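Changing the graphics card in an old desktop tower

Posted by Ziad Abu Hammour, 5/28/22

Many people are afraid to open their computer, but this job needs only patience. Shut down the machine, pull out the power cable, and lay the tower on its side. Then take off the side panel and put it somewhere it cannot fall.

Before you touch the boards, learn which parts are made to move. On many cases these are blue, so look for blue tabs and latches along the metal rails. If a tab does not move with light pressure, stop and look again. 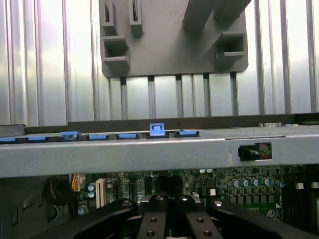
Photo: Birnach workshop

Touch bare metal on the chassis first, to remove static from your hands. Push the loose wires to the side — do not pull on them — and find the long slots on the motherboard.

Hold the card by its edges. The metal bracket must point to the rear of the case, where the monitor cable will go.

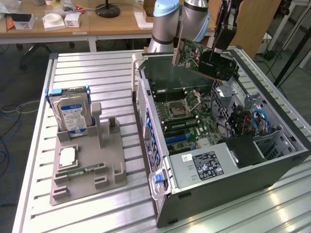 Lower the card slowly until it meets the slot on its whole length, then press evenly. You should feel it go in. If one end stands higher, take the card out and begin again.

Small parts get lost easily, so give each one its own place on the table. Memory, drive and processor should not lie in one pile.

Fasten the bracket, check that no wire touches a fan, and close the panel. The first start can be slow while the system finds the new card.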